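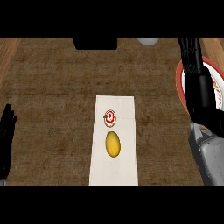

Warberg Staged Randomization

Warberg staged randomization (often shortened to WSR, in some early texts "stepwise randomization") is a method for training robot manipulation policies in simulation. It was developed for two-armed robots with multi-fingered hands working on a table. In this method the visual appearance of the simulated world is varied first, the position of the objects second, and the physical properties last. Each kind of variation is added only after the policy has reached a fixed level of success with the kinds before it.

The method takes its name from the Warberg laboratory, where it was first described by Bianca Mocanu and Tin-yau Shih.

Background

Policies trained in simulation often fail on a real robot, a problem known as the sim-to-real gap. A common answer is domain randomization, in which colors, textures, lighting, friction and mass are changed at random between training episodes. If all of these are changed from the first episode, training of a hand with many joints can become very slow. The policy may also learn careful but useless behavior, for example keeping the fingers closed and not approaching the object at all.

Mocanu had met this problem in her earlier work on the Moroz simulator. Her notes from that period propose that the order of the randomization may matter as much as its range. Shih later wrote the scheduling program that made it possible to test this idea.

Procedure

The training is divided into three stages.

In the appearance stage, the objects keep their starting positions. The texture of the table, the patterns on the dishes and the direction of the light are changed in every episode. Images are rendered from a viewpoint between the two arms, so that the hands enter the view from the sides.

In the layout stage, the objects are moved and turned. The starting pose of both arms is also changed. Objects which are not part of the task, such as plates and bowls, may be placed near the border of the camera view, and the policy has to learn to ignore them.

In the contact stage, friction, mass, joint damping and motor delay are varied. This stage takes the most computing time, and most of the reported failures of training happen here.

A stage is finished when the policy passes a test of 258 episodes with the success rate chosen by the user. If the rate falls under this level during a later stage, the scheduler goes back one stage. The authors call this a "return". A training run is stopped after six returns.

Evaluation

The first evaluation used a set of tabletop tasks named Esham, in which small household objects and pieces of play food must be picked up and placed. The policies were compared with policies trained under full randomization from the start, with the same total number of episodes.

According to the authors, the staged policies learned to grasp earlier and dropped the objects less often when they were transferred to the real robot. The difference was clear for round and oval objects, which roll easily when a finger touches them from the side. For flat objects, such as lids, the two methods gave nearly the same results. Both had difficulty to get a fingertip under the edge of the object.

Tasks that require two hands at the same time were tested only in a small number of runs, and the authors do not draw a conclusion from them.

Criticism

Ayodele Garba and Boris Procházka repeated the comparison in the Zemamport group with a different hand model. They found the same advantage in the early part of the training, but a smaller one at the end. In their opinion a part of the original result comes from the returns, which give the staged policy additional practice on easy episodes. When they removed the returns, two of their runs did not finish the contact stage.

Dede Boateng has pointed out that the order of the stages was never tested completely. A version in which layout comes before appearance is mentioned in the original report, but without results.

Variants

In soft staging, the range of each variation grows gradually and there is no test between the stages. It needs fewer settings, but it is harder to see why a run has failed. Another variant, used mostly by the Zemamport group, keeps separate schedules for the left and the right arm. It is intended for tasks where one arm waits while the other one works.

See also

Domain randomization
Curriculum learning
Sim-to-real transfer
Dexterous manipulation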